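**Tape grid on a paper-covered table: residue, drift, and line width**

**ute_kuhlmann**

Setting up a place-setting layout table. The top is covered in brown paper and divided with blue tape into cells, so that plates, a folded cloth and the bottle rack go back to known positions between rounds. I have two problems: the lines are not square to each other, and the tape ends are getting ragged. Current state:
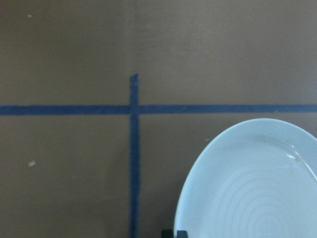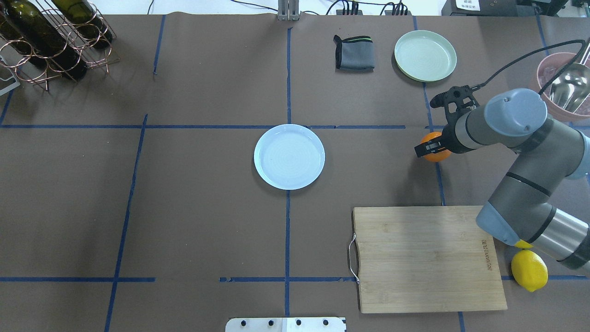 *First: one crossing, with part of a plate. Second: the wider layout with both plates, cloth, rack and an orange.*

Tape is Rakex, the narrow roll. Paper is from Hundico, 800 mm wide. Looking for advice on re-laying it without replacing the paper.

---

**e_mazandarani**

The horizontal in your first picture climbs slightly to the right. Over one crossing it is negligible. Over the full table it will put the far cell out by more than you want.

Measure from the table edge at both ends, never from the previous line. Mark in pencil, lay the tape to the marks, press from the middle outward. If you pull the tape tight it creeps back afterward and takes the paper with it.

---

**kroeger_w**

Would question the tape altogether. Pencil or a fine marker on the paper gives a line with no thickness. A plate set partly on a tape strip does not sit flat, and you will get a slight rock.

---

**ute_kuhlmann**

> Would question the tape altogether.

Tried pencil in December. Could not read it from the other end of the table. The blue is legible from anywhere in the room. The plates go inside the cells, so rocking has not come up.

---

**kroeger_w**

Then marker. Same legibility, no edges to fray.

---

**DW_layouts**

Disagree with Wolfram. Marker is permanent on paper. The moment she changes a cell size she has two sets of lines and has to replace the sheet. Tape can be lifted if it is done slowly and at a low angle.

On the ragged ends: the short stub above the crossing in the first picture looks torn by hand. Cut against a steel rule with a fresh blade, on a scrap of card, before laying. Do not cut in place, you will score the paper.

Dörte

---

**a_herath**

Two things from the second picture.

1. The left vertical slants. If that is a cell boundary, anything placed by reference to it will be rotated as well as shifted. I would re-lay that one before touching the rest.
2. The wire rack with the two bottles is up in the corner. Bottles lying at an angle put the weight on a small part of the base. Mark the rack's own footprint with corner ticks. The grid lines are too coarse for it.

For the round plates, I would mark a center cross, small, and forget the edges. A circle has no corner to align to a corner.

---

**ute_kuhlmann**

The left vertical was laid last, by eye. Will redo it. Corner ticks for the rack makes sense.

Center cross for plates: the plate covers the cross when it is down, so how do you check it?

---

**a_herath**

You don't, once it is down. Put 3 short ticks outside the rim and set the plate between them.

---

**e_mazandarani**

Ticks, yes. Also fold the cloth the same way every time and keep the trimmed edge facing the same side. Cloth position drifts more than crockery does in my experience.

---

**kroeger_w**

Still think the tape will lift the paper surface on removal. We had a Diekmann roll that took the top layer off after 12 days.

---

**DW_layouts**

That depends on the roll. Felex low-tack has been on our sample board for longer than that and comes up with no fiber. Test a short strip in a corner overnight. If it pulls, warm it with a hair dryer before lifting.

---

**ute_kuhlmann**

Test strip is down as of 4 pm. Re-laying the left vertical and the upper horizontal first. Will post edge measurements at both ends when they are in.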